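배터리 말고 충전기. 요즘 스마트폰 살 때 진짜 봐야 할 것

2026년 10월 11일
글 Rahel Moser

새 폰 상자를 열면 본체, 케이블, 유심 핀. 끝. 충전기는 따로 사야 한다. 문제는 뭘 사느냐인데, 매장에서 물어보면 대답이 다 다르다. 와트 수 높은 거 사세요, 정품 쓰세요, 아무거나 돼요. 셋 다 반쯤만 맞는 말.

편집부에서 한동안 충전기만 붙잡고 살았다. 책상 밑 멀티탭은 이미 만석이고, 케이블은 누구 건지도 모르겠고. 모은 어댑터가 17개. 국내 온라인몰에서 산 것, 출장 가서 공항에서 급하게 산 것, 서랍에서 굴러다니던 것까지 다 넣었다.

와트 수의 함정

포장에 크게 적힌 숫자는 최대치다. 포트 하나만 쓸 때 얘기. 이어폰 하나 같이 꽂는 순간 출력이 나뉜다. Zolari의 3포트 모델이 딱 그랬다. 폰 하나만 꽂으면 빠른데 태블릿을 물리니까 충전 속도가 뚝. 설명서 뒷면에 표가 있긴 하다. 글씨가 너무 작아서 그렇지.

그리고 폰이 안 받아주면 소용없다. 폰이 받는 최대 출력이 정해져 있고, 그 위로는 그냥 돈 낭비. 노트북까지 같이 쓸 사람만 큰 걸 사면 된다.

규격 이름, 외울 건 두 개

PD와 PPS. PD는 이제 거의 다 된다. PPS는 전압을 잘게 조절하는 방식인데 이게 빠진 충전기가 아직도 꽤 많다. 폰 제조사가 초고속 어쩌고 하는 문구를 붙여놨다면 십중팔구 PPS나 자체 규격이 필요하다. 자체 규격이면 얘기가 좀 복잡해진다. 같은 회사 충전기에 같은 회사 케이블, 둘 다 맞아야 제 속도가 나오는 경우가 많아서.

"손님들이 충전기만 바꾸고 왜 그대로냐고 화를 내요. 케이블은 몇 년 전 거 그대로 쓰시면서." 수리점을 하는 Fabian Hämmerli의 말이다. 그의 가게에 들어오는 충전 불량 폰 상당수는 포트 청소나 케이블 교체로 끝난다고 한다. 배터리까지 가는 건 생각보다 적다고. 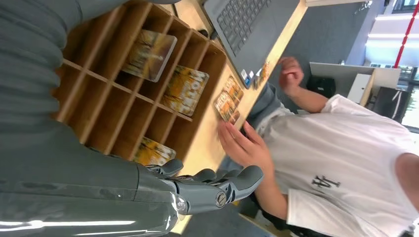 케이블, 길이도 본다

긴 게 편하긴 하다. 침대에서 쓰려면 더더욱. 그런데 싸고 긴 케이블은 손실이 있다. Tindex에서 나온 얇은 케이블은 가방에 넣기는 좋은데 게임하면서 충전하면 잔량이 거의 안 오른다. 같은 회사의 굵은 버전은 멀쩡했다. 값 차이도 얼마 안 난다. 굵은 걸로 사자.

데이터 전송 속도는 또 별개다. 충전은 빠른데 사진 옮길 땐 속 터지는 케이블, 흔하다. 포장에 전송 속도가 안 적혀 있으면 느린 거라고 보면 됀다.

밤새 꽂아둬도 되나

제일 많이 받는 질문. 요즘 폰은 알아서 조절한다. 기상 시간에 맞춰 마지막 구간을 천천히 채우는 기능이 대부분 들어 있고, 상한을 걸어두는 옵션도 있다. 설정 안 배터리 메뉴에서 켜면 된다. 이름은 제조사마다 제각각이라 좀 찾아야 함.

열이 더 신경 쓰인다. 베개 밑, 두꺼운 케이스, 여름철 차 안 거치대. 무선 충전도 위치가 어긋나면 꽤 뜨거워진다. 자석으로 붙는 쪽이 그나마 낫다.

Sabine Kettler는 지난 4월부터 충전 상한을 걸고 쓴다. "처음 며칠은 불안했는데 지금은 잊고 살아요." 하루 종일 밖에 있는 날만 풀어준다고. 반대로 Nigel Pearce는 늘 끝까지 채운다. 2년마다 폰을 바꾸니까 상관없단다. 둘 다 일리는 있다.

그래서 뭘 사나

폰 하나만 쓴다면 PPS 되는 1포트 소형. 두 개 이상이면 동시 사용 출력표를 꼭 확인하고. 여행이 잦으면 플러그가 접히는지도 볼것. 안 접히는 건 가방 안에서 다른 물건을 다 긁어놓는다.

고속 충전 최대 200와트를 내세우는 제품도 있는데 폰만 쓸 사람에겐 과하다. 무겁고, 콘센트에서 자꾸 빠진다. 벽면 콘센트가 헐거운 집이면 특히.

중고는 글쎄. 인증 표시가 지워졌거나 꽂았을 때 소리가 나면 쓰지 말 것. 충전기 아끼려다 폰 보내는 수가 있다. 보조배터리 얘기는 다음 호에서.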